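Teaching the Arm a Memory Swap by Hand: A Walkthrough for New Demonstrators

Welcome, and pull up a stool. I wrote the first version of this page for the April intake at Hovgate and have been adding to it ever since, mostly when somebody asks me a good question over coffee. It covers how we show the arm a job on an open desktop tower, first by guiding it with your hands and then by driving it from the remote controller. You don't need any programming for this part. You do need patience, and a comfortable pair of shoes will help too, as you'll be standing for a good while.

What you'll want before you start

Have a tower with its side panel off, the holder plate with its slots and brackets, and whatever parts you plan to move between the two. Unplug the tower and leave it unplugged. Keep the stop button where your free hand can reach it (I'm left-handed, so if you follow me on shift you'll need to move it back, sorry!). Open a new session on the recording computer and give it a name you will recognize next week. "Test" is a terrible name, and I have used it more times than I'd like to admit.

Step 1. Set the tower down and square it up

Lay the tower on its side on the railed table with the opening facing up. Put the holder plate to the left of it, on the same surface, with enough of a gap that the gripper can come down on either one without brushing the other. Line the bottom edge of the case up with a rail. It's a small thing, but it makes it so much easier to put everything back in the same place for the next run.

Step 2. Guide the arm by hand

Press the free-drive button and take hold of the arm above the gripper, with one hand on the housing and the other lower down. It will feel heavy for the first inch and then float along quite nicely. Bring it in from high up and pause just above the inside of the case before you go any lower. I like to start near the expansion slots at the rear and only then travel across to the memory. Keep an eye on the cable that runs down the side of the arm, and if it starts to pull tight, back out and come in at a different angle. 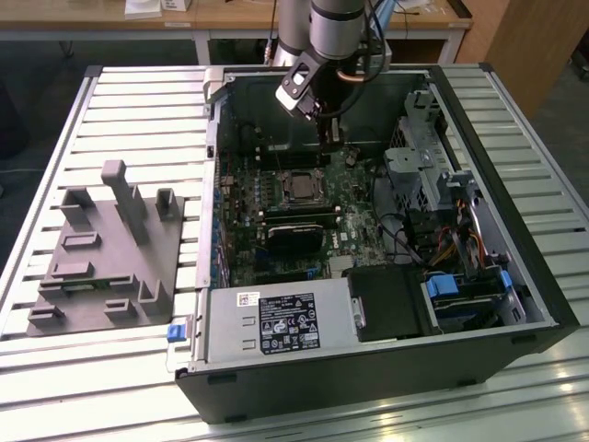 Step 3. Save your waypoints

Save a point at each pause: one high above the case, one just over the part, one at the part itself, and then the same again on the way to the holder. Alistair Imrie, who trained me back at Drodthorpe, used to save 20 points for a single module. I get by with fewer, but if you're new, err on his side. Extra points are easily deleted.

Step 4. Switch to remote control for the fine work

Hands are wonderful for the big sweeps and rather clumsy for the last little bit. Step back, pick up the controller, and set the speed to its lowest setting. Open the latches at the ends of the memory socket yourself, then bring the fingers down over the module, close them gently, and lift straight up. If the board flexes, let go and start that approach over. Remember that the power cables near the drives can shift about between runs, so tuck them aside before each recording.

Step 5. Record, reset, repeat

Do at least 3 clean runs in a row before you call a demonstration finished. Mark the bad ones as bad and keep them, please, as the Urquhart folks upstairs like to look through those as well. Save everything before you release the arm, and jot down anything odd in the notebook. I go through it on Friday mornings and will come and find you if I can't read your writing.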